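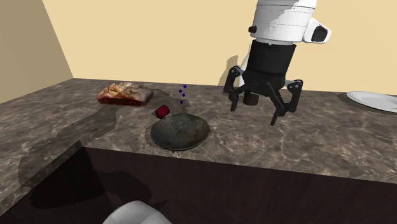

## 3. Manchas ácidas en encimeras de mármol

El mármol calcítico reacciona con los ácidos de uso doméstico. El zumo de limón, el vinagre y el vino disuelven parte del carbonato cálcico y dejan una zona mate. Tabrizi llamó a este daño «huella de ataque» para separarlo de la mancha por absorción, en la que el líquido penetra en el poro sin alterar el pulido.

La encuesta se envió en enero a 4000 hogares de Joso y Trelodia y se recibieron 1217 respuestas válidas. El cuestionario preguntaba por el tipo de piedra, el sellador aplicado y los productos de limpieza habituales. Se excluyeron las encimeras con menos de dos años de uso. El brillo se midió aparte, en cinco viviendas de Flidley, con la superficie limpia y seca.

Las huellas de ataque aparecieron también en piezas selladas. El resultado coincide con lo que Alipour indica en la ficha de su sellador, limitado a la absorción de líquidos.

**Figura 1.** Encimera de mármol y cilindro corto de color rojo oscuro.

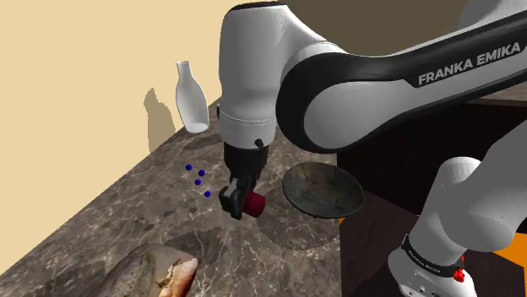 ¿Protege el sellador frente al limón o el vinagre?

El sellador reduce la absorción, pero no impide la reacción del ácido con la superficie pulida. La zona mate solo se recupera con un nuevo pulido.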